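Kernirside Workshop Opens Its Homemade Gripper to Visitors

GRELDALE, February 25, 2019
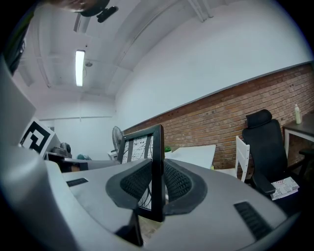
The shared workshop at Kernirside will show off Gerneo, a hand-held gripper built by members Mathis Barbier and Jaime Bettencourt over 29 evenings and a fair amount of takeout. Parts came to about $596 — more than either had mentioned at home.

"We started in December with a sketch and a lot of confidence," said Barbier. "We still have the sketch."

Bettencourt is now redoing the finger mounts for the third time. Drawings will be free to anyone who asks. Visitors may try Gerneo on their own small objects, preferably cheap ones.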